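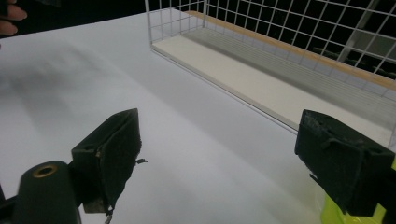 Figure 9.1. Dark gripper fingers with padded inner faces, over a white tabletop.

Chapter 9
What Stays With the House

October
By Jaqueline Valdovinos

Consuelo Ponce bought a three-bedroom house in Gratthorpe with, among other attractions, a chandelier in the dining room. She had admired it at two showings. It appeared in four of the listing photos. On the evening she got her keys, she walked into the dining room, flipped the switch, and was greeted by a bare bulb on a wire.

The seller, Damián Valdovinos (a cousin of the author's, and still invited to Thanksgiving), was surprised to hear there was a problem. The chandelier had been his grandmother's. Of course he took it. He had even gone to the trouble of leaving a bulb.

Both of them were certain, and both had the same facts. The argument went on longer than the house hunt, and it is the kind of argument this chapter is meant to help you prevent. You have already spent eight chapters learning how a property is described, priced, shown and offered on. We now come to the question of what the property is, which you might have expected us to cover sooner.

9.1 Real property and personal property

Real property is land and the things permanently attached to it. Personal property is everything else a person can own. When a house is sold, the real property goes to the buyer and the personal property goes into a truck. The deed will describe the lot, often by number (Lot 89, say, on a recorded map), and it will say nothing at all about the dishwasher. The law assumes you know what to do about the dishwasher.

An item that starts out as personal property can turn into real property by being attached. At the hardware store a ceiling fan is personal property. Bolted to a bedroom ceiling and wired in, it is usually a fixture, and a fixture goes with the house unless the contract says otherwise. Take it down before the contract is written and store it in the garage, and in most cases it is personal property again. Students tend to find this either obvious or outrageous. Sellers find it out at closing.

The words "unless the contract says otherwise" will turn up a good deal from here on. Please don't skim them. Most of the disputes in this chapter would have cost one extra line of typing.

9.2 How courts sort it out

When the contract is silent, a court has to decide, and courts have been doing it long enough to have developed some habits. State rules differ in wording and in weight, so check your own state's supplement before you repeat any of this to a client in a confident tone.

The first thing usually asked is how the item is attached. If removing it would leave a hole, a scar or a plumbing emergency, it leans toward fixture. A built-in oven leans that way. A toaster doesn't, however long it has been sitting there.

Next comes adaptation, meaning whether the item was made or fitted for that particular property. House keys are barely attached to anything, yet they are treated as part of the house, as they are of very little use elsewhere. The same reasoning is applied to custom storm windows stacked in the basement for the summer.

Courts also look at the relationship between the parties. Between a landlord and a tenant, the tenant often gets some slack. Between a seller and a buyer, doubtful cases tend to go to the buyer, who was shown the thing and reasonably thought it was included.

Then there is intent, which many courts treat as the most important of all. Nobody can see inside a seller's head, so intent is judged by how things looked from outside. Damián's private feelings about his grandmother's chandelier were sincere. They were also kept entirely to himself until after the check had cleared - and by then the chandelier had been wired into that ceiling for nine years.

9.3 The usual suspects

Some items start far more trouble than their price would suggest. Natalia Zamudio kept a file of fixture complaints during her years as a managing broker at Tovar, and when she retired it held 39 of them. Curtain hardware was the runaway leader. Rods and brackets are screwed to the wall and generally stay. Curtains slide off the rod and generally go, unless they were made for the window, in which case everyone gets to make a speech.

Mirrors are another old favorite. A mirror glued to the bathroom wall is a fixture. A mirror hanging on a nail is a picture of whoever is standing there, and it leaves with the other pictures. Televisions follow the same pattern with one wrinkle: the set is usually personal property while the wall bracket is usually a fixture, so a buyer may inherit a very sturdy bracket and no television. One complaint in the Zamudio file concerned a bracket worth $50. The letters about it ran to more than that in postage and copying.

Garden items deserve a walk around the yard. Shrubs in the ground belong with the land, and shrubs in pots don't. A seller who plans to dig up a rosebush has to say so in writing, before signing, and ideally before the buyer has complimented it.

Newer devices haven't settled down yet. A wired thermostat is almost certainly a fixture. A battery-powered doorbell held on by two screws and a strip of tape is anybody's guess, and the account it is registered to is a separate headache, taken up in Chapter 10.

9.4 Putting it in writing

Go back to Consuelo's contract. It had a space labeled "Items excluded from sale," and the space was empty. Damián's agent, Noemí Villaseñor, had asked him whether he was taking anything unusual, and he had said no. In his view a chandelier was not unusual. She now asks her sellers to go through the house with her, room by room, looking up.

Her other advice is better still. If a seller can't part with something, take it down before the first showing and hang a plain replacement. Buyers don't fight over what they never saw. A modest light from Seklow or Nukier would have kept the dining room lit and the family out of small claims court.

On the buyer's side, list what you care about by room and by kind: "dining room chandelier, six arms, brass." Vague wording such as "all light fixtures as seen" invites a discussion of who saw what. If an appliance is included, name the maker and model, so that the refrigerator in the listing doesn't turn into its elderly relative from the basement.

Before going on to Section 9.5, take the purchase contract used in your state and find the lines that deal with inclusions and exclusions. Then stand in your own kitchen and fill them in as though you were selling. Keep the page. You'll need it for the trade fixtures problem, where your kitchen becomes a bakery and the landlord wants the oven.

39 shares | 9 comments

Related
Chapter 8: Offers, Counteroffers and Long Silences
Chapter 10: Accounts, Codes and Other Things Left Behind
Reading a Recorded Map
Fences, Hedges and the Neighbor Who Measured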